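Teaching the arm to wait

The software that Azra Hoxha has worked on for most of two years contains a function called hold_short. It is 14 lines long and does very little. When the planner wants to move the arm and the perception system isn't sure enough about what is in the way, hold_short stops the arm above the counter and asks for another look.

Hoxha runs motion planning at Allden, a small company in Dratville that writes control software for kitchen robots. The company doesn't build arms. It buys them, bolts them to benches and sells the code, a package called Otine, to firms that want to put a manipulator in a care home or an apartment.

Early versions of Otine never paused. The planner took a single depth image, built a map of the counter, worked out a path and ran it from start to finish. On a tidy bench this was fine. Once the team moved the work to a furnished kitchen, the failures started to pile up in the log.

"We'd get a lovely smooth path straight through a jar," Hoxha says. "The planner wasn't wrong. As far as it knew, there wasn't any jar." 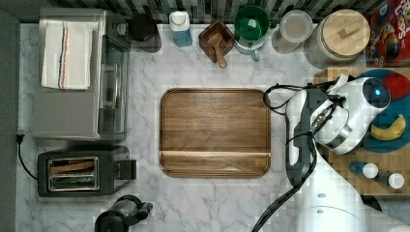 Clear glass is the oldest complaint in Allden's issue tracker. Depth sensors that project a pattern of light tend to see through it or pick up a stray reflection, and the map ends up with a hole where a solid object should be. The test counter is stocked with that in mind, with a big storage jar under a light wooden lid standing along the back near a smaller glass jar. The lid usually registers well. In the old maps it floated in the air by itself, and the planner was happy to route an elbow underneath it.

Lawal Edet, who looks after perception, fixed this with a second map. The first one still records what the depth sensor reports. The second, built from the colour image by a segmentation network, marks regions where the depth shouldn't be trusted. Any space inside those regions is treated as occupied until something says otherwise.

That solved the jars and caused a new problem. Polished metal and glazed crockery were also being flagged, and with enough of them on a counter the planner had nowhere left to go. It would search for its full budget of 5 seconds, give up and report that no path existed, with plenty of clear room to work in.

Edet's answer was to give each doubtful region a score from zero to 99 and pass the number along to the planner. Hoxha changed the cost function so a path can pass close to a low-scoring region at reduced speed, but has to stay well clear of a high one. In between, the arm goes as far as it safely can and calls hold_short. A fresh image from the new position often settles the matter.

The two of them disagreed about the thresholds for months. Edet wanted them set by the network from its own training data. Hoxha wanted plain values in a text file that a technician could read and change on site. The text file won, although Edet has since written a tool, Jibrin, that replays a day's logs and suggests better values.

Cables have been harder. The lines that feed the gripper run along the outside of the arm, and they droop and swing in ways the robot's own model doesn't include. Otine now wraps each link in a padded shape large enough to cover the slack. The padding costs reach, and there are corners of the counter the arm could physically get to that the planner won't attempt. Hoxha has a branch that estimates the cable's shape from joint angles. She doesn't expect to merge it before October.

Customers mostly ask about speed. A pick that used to take six seconds can take twice that if the arm stops to look again, and one buyer asked for a switch to turn the pauses off. Allden said no, but it did add a setting that limits how many times hold_short can be called in a single move. The default is three. After that the arm backs out the way it came and leaves the object where it is.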